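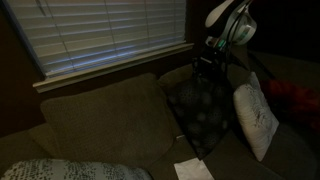 Última modificación: domingo, 24 de diciembre de 2023

La carta de Dromine llegó en octubre, cuando ya habían cerrado el paso de Castaño. Decía que el faro quedaba vendido y que la farera tenía 20 días para entregar las llaves en la oficina de Hostlow. Ella la leyó de pie, la guardó en el libro de guardias y subió a limpiar la lente.

Eran 84 escalones. Los bajó al anochecer con el cubo y el trapo, cenó sopa y anotó el viento.
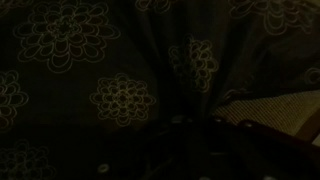

El comprador apareció una semana después en la lancha de Plalletti, con zapatos de ciudad. Quería poner un hotel. Midió la cocina, preguntó por el agua y se interesó por la campana de niebla, que llevaba años sin badajo. La farera le sirvió café y contestó a todo. 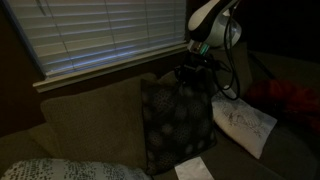

¿Y la luz, quién la enciende ahora?
La enciendo yo, a las seis, hasta que entregue las llaves.

El hombre apuntó la hora. Luego pidió ver el libro de guardias y pasó las hojas deprisa. Se detuvo en el folio 792, donde faltaba una noche.
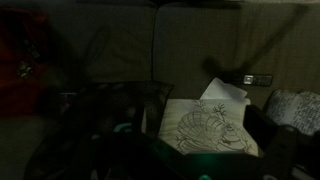
Cuentos / Relato breve

Ella dijo que aquella noche había muerto su madre y que la luz se encendió igual. Él cerró el libro y se lo devolvió.

La lancha salió antes de que subiera la marea. La farera fregó las 2 tazas, miró el reloj y empezó a subir.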